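Ring enhancer

A ring enhancer, also called a ring guard or ring jacket, is a piece of jewellery made to be worn with a solitaire ring. It consists of two bands joined at the back, or at two points on the underside, with a gap between them into which the solitaire is placed. The older term, ring guard, referred to a plain tight band worn above a looser ring to stop it slipping off the finger.

Construction

Most enhancers are cast in one piece and finished by hand. The gap is set by the width of the solitaire's band and by the height and spread of its head. Where the head sits low, the inner edges of the enhancer are cut away in a curve so that the two pieces lie flat against each other. Stones, where used, are set in shared claws or in a channel along each band. The metal is normally matched to that of the solitaire, as a harder alloy will wear a softer one over time.

Fitting

An enhancer is usually ordered slightly larger than the solitaire, the combined width making for a tighter fit. The pair may be worn loose or soldered. Soldering prevents the rings from turning separately and reduces wear between them, but makes later resizing more difficult.
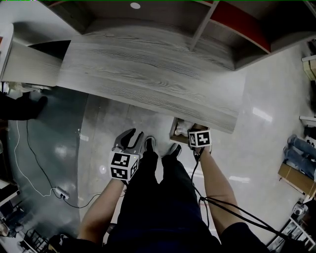

On soldering, Dineo Nkuna wrote in the Burnitwood trade newsletter that the join should be left until the wearer has had both rings on through a summer and a winter, "fingers being what they are", and that two small points of solder are enough for most pairs. Inês Coelho, replying in the February number, preferred a full seam for bands under 3 mm wide.

Styles

The Jilton pattern has straight parallel bands and is the most common. The Sundley pattern is curved on one side only and leaves the other edge of the solitaire exposed. Halo enhancers carry a circle of small stones that surrounds the centre stone; the Radebe halo, a large example, uses 42 stones. Chevron forms rise to a point above and below the head.

Use

Enhancers are given as wedding bands or anniversary gifts, and in the first case replace the separate wedding ring.

See also: Eternity ring; Keeper ring; Solitaire setting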